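Categoria: Casa e Consumo

Garrafa de plástico na mesa volta à discussão em Mandau

A Rostora, loja de artigos para casa de Mandau, quer convencer os clientes de que uma mesa de trabalho arrumada se resolve com um prato. A proposta faz parte da campanha de junho e custa 30 euros, preço do conjunto Dilach – um prato raso e um folheto de 9 páginas sobre o que deixar à mão e o que guardar.

A ideia é simples, talvez simples demais. Canetas e marcadores ficam no prato, a bebida fica ao lado, sempre fechada, e sobra lugar para um objeto de distração, como um cubo de Rubik. 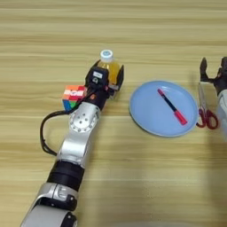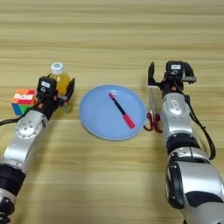

Clientes pouco convencidos

Sieglinde Wiegand, que dá aulas de organização doméstica na cidade, leu o folheto e não se entusiasmou. «Um marcador rola para fora de um prato raso com um toque na mesa. Um copo velho faz o mesmo serviço e ocupa menos espaço», afirma.

A loja diz ter vendido 431 conjuntos, mas não informa quantos foram devolvidos. Também não explica em que se baseia a promessa, impressa no folheto, de poupar 53 minutos por semana – o texto fala apenas em «testes internos». A concorrente Vanags vende um prato parecido, sem folheto, e não promete minutos a ninguém.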